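Why Do We Sort Our Trash?
Ekent Learning Pages for Young Readers
Published 9 March 2023

Every home, school and store makes trash. In the town of Barnen, trucks collect 516 tons of it each month. Some of that material can be used again, and some of it cannot. Sorting is the work of telling one kind from the other before it all gets mixed together.

What happens to the things we throw away?

Most trash that is not sorted goes to a landfill. A landfill is a large area of land where trash is spread out, pressed flat and covered with soil. Food scraps break down slowly there. Plastic takes a very long time, and glass hardly changes at all.

Sorted materials go to a different place, called a recovery center. The center that serves Barnen is on Hasano Road. Moving belts carry the materials past workers and machines. Magnets pull out steel cans. Paper and cardboard are pressed into large square bundles called bales, which are tied with wire and sold to paper mills.

Cardboard

Cardboard is made from wood fibers, which are like very thin threads. At the mill, old boxes are mixed with water until they turn into a soft mush called pulp. The pulp is cleaned, spread over a screen, pressed and dried. Fibers grow shorter each time this is done, so mills often add some new ones – otherwise the board would be weak.

Boxes should be empty and flat before they go in the bin. A little tape may stay on. Cardboard that is soaked with grease, such as the bottom of a pizza box, should be kept out. 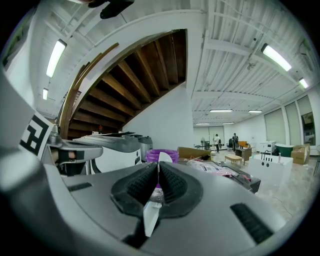 One reader's class asked whether a plastic bucket may go in the same bin as bottles and jugs. The class wrote that its school had two buckets with broken handles and that the children could not agree on what to do with them.

The answer depends on where you live. Buckets are made of thick, hard plastic, and many towns do not take them at the curb. In Barnen, they may be brought to the Seneviratne Street drop-off site, where hard plastics are kept in their own container. Metal handles must be taken off by an adult. A bucket that does not leak may also be used again for toys, garden tools or soil.

Plastic wrappers and bags

Thin plastic is a problem for recovery centers. It wraps itself around the turning parts of the machines, and the belts have to be stopped while workers cut it away. Last November, the Hasano Road center stopped its belts five times in one morning for this reason.

Please do not put wrappers or bags in the recycling bin. Some grocery stores have a box near the door for clean, dry bags. Wrappers that held food usually belong in the trash.

Words to know

Bale: a large bundle of pressed material.
Fiber: a very thin thread, such as those found in wood or cotton.
Landfill: a place where trash is buried.
Pulp: a wet mush of fibers used to make paper and cardboard.

Something to try

With an adult's permission, keep a record of what your family throws away in one day. Make one column for paper and cardboard, one for plastic, one for metal and glass, and one for food. Wear gloves, and do not touch broken glass or sharp cans. Wash your hands when you have finished.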